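An open day at the Toltside towel mill

The bus to Toltside lets you off at a gas station, and from there you follow the smell of detergent. I had signed up for the mill's open day mainly because Iwona Witkowska had a second ticket and a car that wouldn't start, so the bus it was, and she slept through most of it.

Toltside used to make sailcloth, then hospital sheets, then nothing for a while. Now it makes towels, and it makes them with the air of a place that has finally found its calling. The woman at the gate gave us each a visitor badge and a pair of foam earplugs, and told us to keep our sleeves clear of anything that was moving. In the weaving shed this turned out to mean everything.

Our guide was Elie Daher, who has been a loom fixer there long enough to talk about individual machines the way people talk about cousins. Number two on the left side sulks in humid weather. The one by the fire door was bought secondhand and has never gotten along with the others. He told us all this at the top of his voice, through our earplugs, and I'd say I caught half of it.

What I did catch was the business about loops. Terry cloth is woven with two sets of lengthwise threads, one held tight and the other kept slack, and when the weft is beaten up into place the slack ones have nowhere to go and pop up as loops. I had owned towels my whole life without asking where the loops came from. Elie looked pained when I said so.

From there we went to the dye house, which was warm and quiet and smelled like a swimming pool with ambitions. Samira Haddadin runs the color lab in the corner, and she had a wall of little fabric squares pinned up in rows, all of them beige. They have names. One customer had sent back 2,000 hand towels because Oat had come out looking like Biscuit. She held up the two squares and asked us which was which. A man in our group guessed with great confidence and was wrong, and then we all stood around admiring beige for longer than I would have thought possible.

Microfiber has its own building across the yard, and you get the feeling the terry people would have liked it farther away. There's no cotton in it at all. The yarn is polyester and polyamide, spun together and then split into very fine strands, and the whole shed hums at a higher pitch than the other one. Bonifacio Campos, who showed us through, wanted us to know four things, and he had clearly been waiting all day to say them. Wash it alone. No fabric softener, ever. Low heat. If it catches on your dry hands, it's working. Iwona asked what would happen if a person had been using softener for years, and he was silent for a moment, out of respect I think.

The edging is done on sewing machines at the far end, with binding fed in from a spool and folded over the raw edge as it goes. It's fast. Anas Karaki, on the machine nearest the rail, did a whole towel while I was still finding my pen, and then did another one more slowly as a kindness.
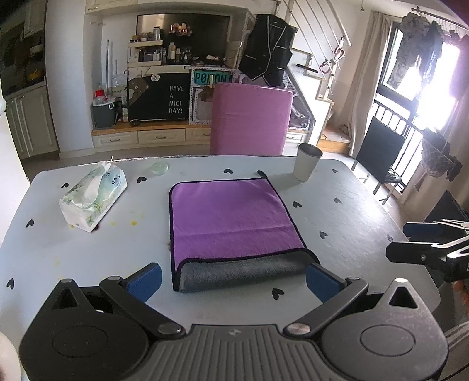 Purple microfiber with the dark purple binding, folded so the grey underside shows.

Lunch was in the canteen and came with the ticket: soup, a roll, and a square of cake in a color Samira could have named. The tea was better than it needed to be. After that everybody was let loose in the seconds shop, where the real open day takes place — I saw two grown women negotiate over a bath sheet like it was a border. Seconds are sold by weight. The flaws are supposed to be marked with a bit of red thread, and on mine I found the thread but never the flaw.

I came home with over 80 ounces of towels, which is a foolish amount to carry onto a bus. Iwona bought one washcloth, in Biscuit. Or Oat.

The mill opens its doors again in June. Bring a bag with handles, wear flat shoes, and don't mention fabric softener.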